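Home Projects Reports Archive Contact

Storage Bins for Mixed Small Items – Project Report
Fri 6 January – by a student, Trodum

Our project looked at how plastic toys, soft toys and packaging are kept in open gray bins, and how the bins hold up. The work began in August in the project room at Bretorham. We had a budget of 700 and spent most of it on the bins and the table.

We wanted large rectangular bins with smooth walls, so that soft things would not catch. The walls slant inward toward the bottom, and this has a cost. The floor area is smaller than the opening, and anything dropped near a wall tends to slide down into a corner.

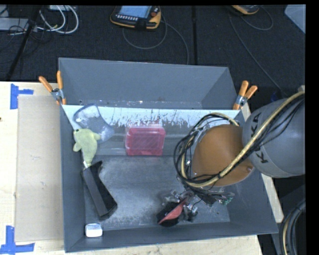 Soft toys and clear plastic caused the most trouble when they ended up together. A plush toy takes up a lot of space for its weight, and it can lie over part of a clear item. Clear plastic is also hard to make out against gray when there is glare on it, though a dark rim helps a lot.

Wear was the other thing we wrote down. By roughly 800 fillings the upper edge was scratched and the floor had a cloudy patch in the center. We tried cleaning the patch with the Lacerda cleaner from the supply closet. It took off the dust and left the marks.

For the second part we plan to try a lighter bin from Festitham and put a mat in the bottom. The mat will be cut 40 mm short on each side so it can be lifted out for washing.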